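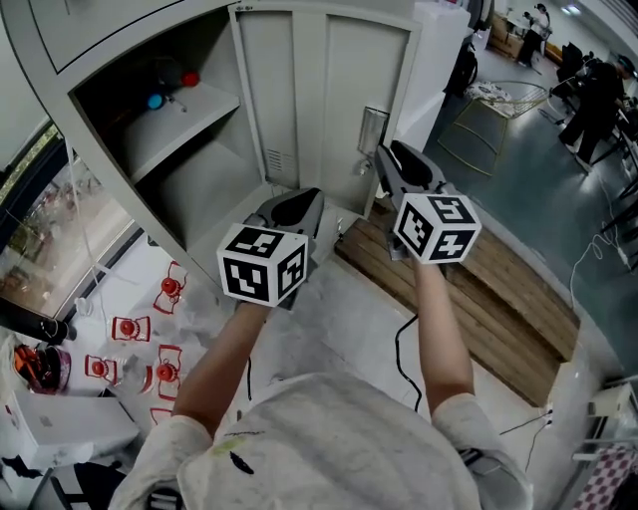
Storage per head is the wrong measure for shared buildings

Most fit-out guides still size staff storage by headcount: one locker per person, plus a margin. The rule dates from fixed shifts and fixed desks. At Verach, a site with 88 lockers, peak demand falls at 2 pm, when the early and late shifts overlap, and for the remaining hours half the doors guard nothing.

A better measure is occupied volume per hour. It needs a month of readings — March will do, being free of long holidays — and a spreadsheet.

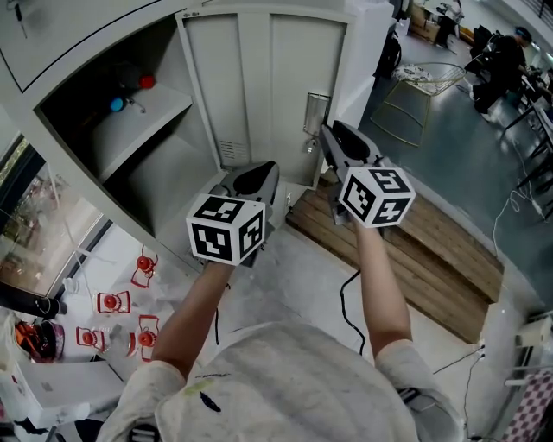
The usual objection is cost. Urnus quotes 2000 pounds for a survey, which is less than the price of one surplus bank of steel units. The stronger objection is that people dislike sharing, and a pooled system does need decent locks and a clear rule on overnight use. Lerkusora moved to pooling with 50 units and kept a few assigned ones for tools. That split seems right to me, and the guides should allow for it.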